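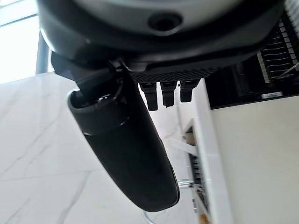
Neltilmont Team Teaches a Robot Hand to Work in Kitchens It Has Never Seen

New training method leans on a wrist camera and short practice sessions in real homes

NELTILMONT, October — Researchers at the Varkura Lab have released results from Collet, a training method that lets a robot hand pick up ordinary kitchen tasks from a small number of demonstrations and carry them over to rooms it was never trained in. The team is making the method, the recordings behind it and a full set of test results available to other research groups this month.

Collet starts from a simple idea. A robot working in a home gets its most useful view from right beside its own fingers, so the method learns almost entirely from a small camera mounted at the wrist. That camera sees the hand at close range, along with whatever happens to be behind it: marble, a window full of daylight, the side of a cabinet, the slats of a grille. A home has all of these things, often within arm's reach of one another, and they are exactly what has tripped up earlier systems trained on plain lab tables.

"We wanted the glare, the veined stone and the awkward corners in the training data from the first session," the Varkura team said in a joint statement. "A model that has only known a clean gray table gets confused by a sunny window. Ours has met a lot of sunny windows by now, and we are thrilled with how it copes!"

How the method works

Training happens in two stages. In the first, a person guides the arm through a task by hand or by remote control while the wrist camera records. Each demonstration is short, and the person is asked to vary the starting position every time. The lab collected 2,000 of these demonstrations for the current release, covering opening cabinet doors, sliding racks in and out, lifting light utensils and wiping down counters.

In the second stage, the software goes back over each recording and learns to separate two kinds of motion: movement of the fingers, and movement of the background as the arm travels. The fingers stay in nearly the same part of the view whatever the arm is doing, and Collet uses them as a built-in ruler. It judges how far away a surface is by how that surface shifts behind the fingertip. No depth sensor is required, and no markers have to be stuck on the counter or the cabinets.

That last point matters a great deal to the group. Earlier versions of the project needed a set of printed markers in every room, and setting them up took most of a morning. With Collet, the arm is wheeled in, the camera is switched on and a short warm-up motion is enough for the software to find the fingers and begin.

What the tests showed

The team ran 800 trials in kitchens that did not appear anywhere in the training recordings. Half of those, 400 trials, were done with Collet, and the other half with the lab's previous method, known as Genex, using the same arm, the same wrist camera and the same list of tasks.

Collet finished tasks more often than Genex in every category. The widest gap came on jobs near reflective or patterned surfaces, such as polished stone, where Genex tended to stop short or reach too far. The narrowest gap came on wiping, a task Genex already handled well. Collet was also quicker to settle on a grasp — the pauses that made Genex look hesitant next to a cabinet edge are mostly gone.

Adapting to a new kitchen took about 30 minutes, including the warm-up motion and a handful of fresh demonstrations. The researchers had planned for a much longer session and ended up using the spare time to add more tasks to the list.

Where it still struggles

The report accompanying the release gives a full section to failures. Thin rods and wires remain hard. They cover very little of the camera's view, and the fingers can hide them completely in the last moments of a reach. Dark openings are another weak spot, particularly when a bright window is also in view and the camera adjusts to the window first. The team lists both as open problems and has tagged the failed trials in the data so that others can study them directly.

Collet also works only with tasks that one hand can complete. Two-handed jobs, such as holding a bowl steady while stirring, are outside the current release.

What comes next

Work has already started on a version that adds touch. The lab plans to pair the wrist view with pressure readings from the fingertips, which should help in the moments when the hand blocks the camera's line of sight. Early bench runs have the group excited, though results are not far enough along to report.

The team is also looking for more kitchens! Households in the Neltilmont area with narrow galley layouts, low light or older cabinets are especially welcome to get in touch. Sessions are arranged directly with the lab, and the project covers all equipment and cleanup.

Availability

The Collet software, the demonstration recordings and the trial results can be requested through the Varkura Lab's project page. All three are free for research and classroom use. The Genex recordings are included in the same package for groups who want to run their own comparison.

About the Varkura Lab

The Varkura Lab in Neltilmont studies how robots learn hands-on work in homes and small workplaces. Its projects cover grasping, camera-based control and shared data for robot learning.

Media contact: Press Office, Varkura Lab, Neltilmont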